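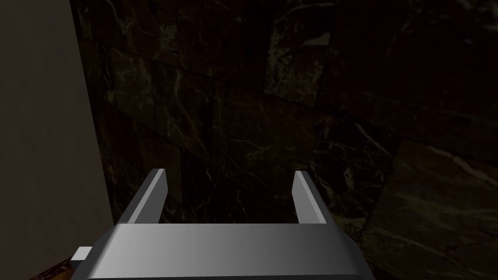

I figured the people at Sello would want to talk about their jobs disappearing. Mostly they wanted to talk about their wrists! Sello cuts and packs stone tile in Dokstead, and until February every sample box was filled by hand, nine hours a shift (I tried it, and my thumbs gave up before lunch).

Now two robot arms do the packing, and each new move gets tried in simulation before it goes near the floor. Nhi Trịnh used to run the packing line. These days she sits upstairs working out how a gripper should come at a slab of dark marble, and she misses the radio. "I got a raise and a chair," she told me. "I'd still take the old crew back."

Two of that crew went over to cutting. Catriona MacBrayne stayed on packing and checks corners the arms can't judge yet. She likes the quiet, hates the new break schedule, and has told management so more than once.

Recent stories
Porneo's night bakers
Repairing boots at Ong
Letters from readers

Contact us | Copyright 2020 | Back to top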